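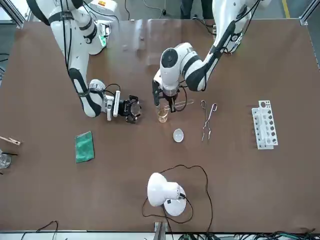
Re: Tamošiūnaitė appeal -- letters and phone calls

Someone wrote:

> Has anyone had a reply about the phone credit that was taken off the
> Purnar account in November? The welfare office told us to write to the
> governor and the governor's office told us to write to welfare. Also,
> is it still worth sending books, or are they being turned back?

No reply on the phone credit. Two of us have now written separately, both by recorded delivery, and both letters were signed for at the gate. After that we have heard nothing. The complaint form asks for the date of each call that failed, so if you were on the other end of one, please look at your phone and send me the times. I have 63 minutes missing on my own list but I only take the evening calls, so the real figure must be higher.

Books: do not send any directly. Three parcels came back to me, one of them opened. The only route that works at present is through the approved supplier, paid for at their end, with the prison number on the order as well as the name. The name has to be spelled exactly as it is on the warrant, which means without the marks over the letters. Tamošiūnaitė written properly has been refused twice as "not known here".

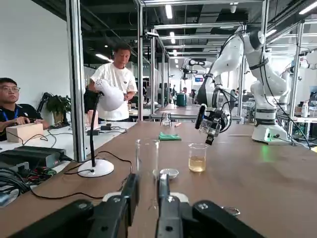 I rang the visits line again this morning and was on hold for most of an hour before it cut out. The online form does work if you do it before 8am. They are still allowing two adults per visit at Purnar, and you need the same ID you gave when you booked -- a driving licence will not do if you booked with a passport.

On the money side, the appeal fund stands at 1799 pounds. The solicitors at Clarnier want up to 3000 before they will instruct a barrister for the full hearing, though they have agreed to draft the grounds with what we have. The last train fares came to 246 and have been paid back to those who asked. If you have not claimed, please do it before the end of the month and keep the tickets.

The petition has gone to the Drilard office and they have said it will be passed on. I would not expect much from that. Individual letters to your own MP seem to get a better answer, even a short one in your own words. Please do not copy out the sample letter word for word, as the last lot were all treated as one.

Can whoever has the transcript of the first hearing let me know? I need pages from the afternoon session and my copy stops at the lunch break.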